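3 设备选型与采购预算

3.1 任务对设备的要求

本节讨论台式机拆装工作站的设备配置和预算编制方法。Saithong拆解中心每年接收的退役主机以立式机箱为主,型号杂,年份跨度大,其中可以整件回收再用的部件主要是处理器、内存条和扩展卡。前期由人工完成全部拆装,后来计划把处理器的取放改为机械臂作业,其余工序暂时保留人工。采购清单就是围绕这一道工序列出来的。

处理器取放对设备的要求集中在三点。第一是夹爪的开口和指尖形状,处理器基板薄,夹持部位只有四周边缘,指尖过宽会碰到插座的固定框。第二是机械臂在机箱内部的可达性,机箱侧放时四周有驱动器架和电源,腕部外形越大,可用的进入角度越少。第三是视觉,腕部相机离工件近,视野容易被夹爪连杆占去一部分,固定相机视野完整但细节不足,两者需要同时配置。

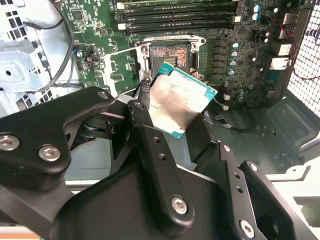 夹爪是否应当与机械臂向同一家供应商成套采购?

在本项目的规模下,分开采购更合适,成套报价省去的接口调试时间有限,而指尖属于易损件,日后更换频率高,单独采购可以直接向夹爪厂家补货,不必经过机械臂代理商。

基于这一判断,我们把夹爪单列为一个预算科目,科目内再分本体、指尖备件和紧固件。指尖备件按首年用量一次购足,第二年起根据实际损耗滚动补充。紧固件金额很小,但规格不常见,临时采购往往要等,因此随本体一并下单。

3.2 工作站的构成

工作站由机械臂、夹爪、相机、工作台面和工装五部分组成。台面选用带槽的金属型材,机箱平放其上,工装可以沿槽移动后再固定。工装采用灰色支架,不同机箱对应不同的立柱和卡槽位置。比较过外协加工与自行制作两种方案之后,决定自行制作,预算中只列材料和设备折旧。外协件尺寸精度较好,但机型一换就要重新报价,对型号混杂的来料不合适。

机械臂的选型在Horavura与Balla两家的产品之间进行。两者负载都能满足要求,差别在腕部尺寸和售后条件。Horavura的腕部较细,进入机箱时余量大一些,报价偏高。Balla的控制柜占地小,备件需从外地调货。Ingegerd Blomqvist负责的试用小组用同一批主机分别做了取放试验,记录了每种机箱下需要人工重新示教的位置。最终推荐Horavura,理由写在采购申请的附页里,主要是腕部余量减少了重新示教的工时,这部分工时折算之后基本抵消了价差。 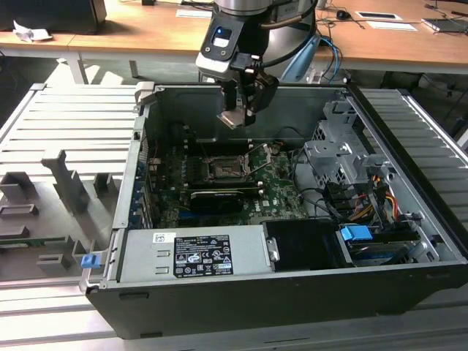
3.3 预算编制

预算分为一次性投入和年度运行费用两部分。一次性投入包括机械臂、夹爪、相机、台面、安装与培训。年度运行费用包括指尖和线缆的更换、校准、软件维护以及工装材料。以往申请设备时常把培训并入安装费,结算时难以核对,本次将两项拆开。

折旧年限的取值对结论影响较大。单位财务制度允许在一定范围内自行选择,我们按3年计算。取较短的年限会抬高每台主机的分摊成本,但来料结构变化快,新机型中处理器直接焊在主板上的比例在上升,工作站以现有形式使用的时间不宜估计过长。

工作量按一个批次204台主机测算,全年计划处理3322台。每台主机涉及的取放动作不同:有的只需取出处理器,有的还要换装后再做通电检查。测算时统一按一取一放计入,多余的动作放进机动工时。指尖更换周期暂定为2000次取放,这个数字来自厂家建议,尚未经过本单位的长期验证,所以预算表中同时给出了周期减半时的费用,供审批时参考。

来料状态也会影响费用。有些主机送来时内存槽大部分空置,有些还保留着扩展卡和全部线缆。线缆跨过主板上方时,机械臂进入之前要由人工拨开或固定,这段时间不能算作自动化工时。

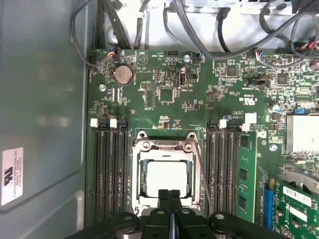 据此,我们在人工一项中保留了一名操作员的编制,负责整理线缆、放置机箱和处理异常停机。最初的方案曾设想由一名操作员同时看管两个工作站,试用后认为暂不可行,主要困难是整理线缆所需时间波动太大,两边容易同时等人。待来料按机型预先分拣之后可以重新评估。

相机的费用也作了调整。初稿只列了一台固定相机,后来补充了腕部相机和一套备用线缆。腕部线缆随关节反复弯折,属于消耗品,放在年度运行费用中比放在一次性投入中更合理。照明没有单独采购,沿用实验室现有灯具。处理器顶盖反光较强,若后期识别率达不到要求,再追加漫射光源,费用从预备费中支出。

3.4 采购顺序与付款安排

采购分两批进行。第一批是机械臂、夹爪和台面,交货期较长,7月前下单。第二批是相机、工装材料和备件,在机械臂到货并完成安装后再定数量。这样安排占用的资金较少,也避免工装尺寸与实际安装位置不符。由Plurkwood承担安装和首次校准,合同中约定验收须使用本单位自备的主机,不接受用标准试件代替。

付款与验收挂钩。到货支付一部分,安装完成支付一部分,余款在连续运行一个批次之后支付。Samran Thepsuriya建议把备件供应期限写入合同正文,此前一台设备因厂家停供线缆而提前报废,该意见已采纳。

图1给出了工作站的布置。机箱侧放于台面,左侧留给工装,机械臂自上方进入。布置时还需考虑操作员的站位,台面前沿不安装任何固定件,机箱可以从前方直接推入。后方的桌子用于放置鼠标等调试用品,不计入本次采购。 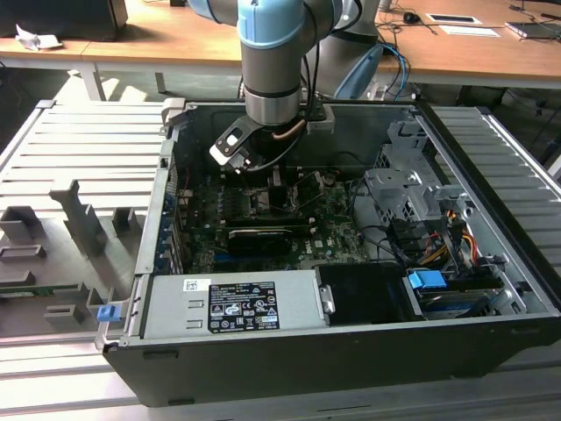 图1 拆装工作站布置:机械臂自上方伸入侧放的机箱,左侧为灰色工装托盘

3.5 预备费与风险

预备费按设备总价的约一成计提,用途限定为光源、指尖改型和超出计划的重新示教工时。没有动用的部分在年度结束时退回,不转作其他设备的采购。

主要风险有两项。一是来料中可回收处理器的比例低于预期,分摊成本随之上升。二是二手处理器价格下跌,回收收入不足以覆盖运行费用。对前者,可以把内存条的拔插纳入同一工作站,所需的追加投入主要是一组指尖和相应的工装。对后者,目前没有有效的应对办法,只能在年度预算复核时按当时的价格重新计算,再决定下一批备件的采购数量。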